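Warum ich dem neuen Planer noch nicht traue

Seit Tayla Kereama den Bewegungsplaner auf Urkon umgestellt hat, höre ich jeden Morgen, das Problem mit den zwei Armen sei gelöst. Ein Planer für beide, ein gemeinsamer Konfigurationsraum, Kollisionsprüfung inklusive. Klingt gut. Das klang es bei Rumen vor einem Jahr auch, und am Ende haben wir dort zwei getrennte Planer mit einer Sperre dazwischen betrieben. Hässlich, aber man wusste, wer wartet.

Die Aufgabe ist bewusst langweilig: Kabel in Kisten sortieren. Interessant wird sie nur durch die Nähe der Ziele. Sobald beide Greifer gleichzeitig an benachbarte Kisten wollen, bleibt wenig Luft. 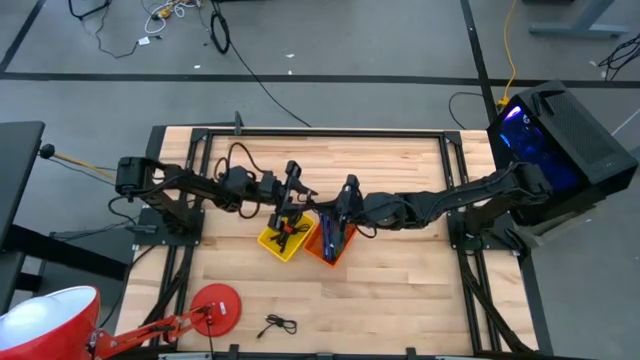

Beide Greifer über den Kisten, dazwischen nur ein schmaler Spalt.

Der Planer hält solche Posen für unbedenklich. Laut Modell stimmt das sogar. Nur kennt das Modell keine Leitungen. Die Kabelschlaufen an den Armen sind im Kollisionsmodell schlicht nicht vorhanden, und Taylas Antwort darauf war ein größerer Sicherheitsabstand. Mit dem größeren Abstand findet der Planer dann für die innen liegenden Ziele keine Lösung mehr. Wir haben den Wert also wieder heruntergedreht und das Ticket geschlossen. Ich hätte es offen gelassen.

Zweites Thema: Wahrnehmung. Die Segmentierung arbeitet mit Farbe und Tiefe und soll die Behälter auseinanderhalten. Gelb gegen Orange ist bei Deckenlicht auf einer glänzenden Platte keine schöne Paarung.
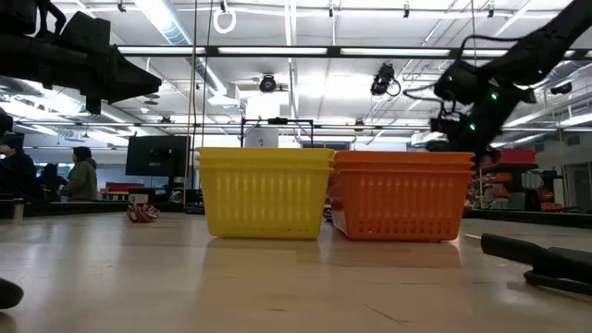
Gelb neben Orange, ineinandergestapelt, mit Spiegelung auf dem Holz.

Prasert Srithong hat dafür 273 Aufnahmen von Hand nachgelabelt, und die Zahlen wurden besser. Welche Zahlen? Die auf dem Testsatz, der unter demselben Licht entstanden ist. Ich habe gebeten, vor Dezember einmal mit halber Beleuchtung zu messen. Steht auf der Liste, Platz 15.

Am meisten Ärger macht mir aber die Greifphase. Der Regler bekommt im letzten Stück nur noch das Bild vom Handgelenk, und daraus schätzt Arroyo, unser Posenmodul, Lage und Orientierung des Objekts. Bei starren Teilen ist das in Ordnung. Ein aufgerolltes Kabel hat aber keine Orientierung, die den Namen verdient, und bei Bewegungsunschärfe wandert die Schätzung von Bild zu Bild.

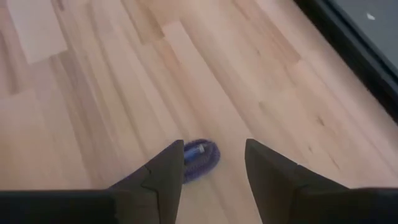 Arroyo meldet dazu einen Konfidenzwert, den niemand kalibriert hat. Im Code steht eine Schwelle, daneben der Kommentar »passt so«. Ich habe im Verlauf nachgesehen, der Kommentar ist älter als das Modell, auf das er sich beziehen soll. Mein Vorschlag wäre, die Schätzung über 3 Bilder zu mitteln und bei zu großer Streuung den Anlauf abzubrechen. Das kostet Zeit, und in der Demo sieht Zögern schlecht aus. Damit war die Diskussion im Grunde vorbei. 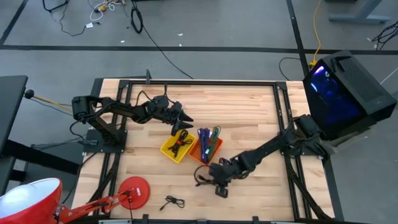 Bleibt die Frage, wann eine Kiste als fertig gilt. Zurzeit entscheidet das der Aufgabenplaner anhand der Greiferöffnung: zu, gefahren, auf, also abgelegt. Ob das Kabel danach im richtigen Behälter liegt oder daneben, prüft keiner der Knoten. Bilton, das alte Werkzeug zur Auswertung der Logs, konnte immerhin das Kopfkamerabild neben den gemeldeten Zustand stellen. Im neuen Werkzeug gibt es dafür ein Diagramm mit grünen Balken.

Ich habe mir Bilton gestern wieder auf den Rechner geholt. Es startet, verweigert aber das neue Logformat, und der Konverter erwartet Zeitstempel, die Urkon nicht schreibt. Wer das Format schon einmal umgebogen hat, darf sich gern melden.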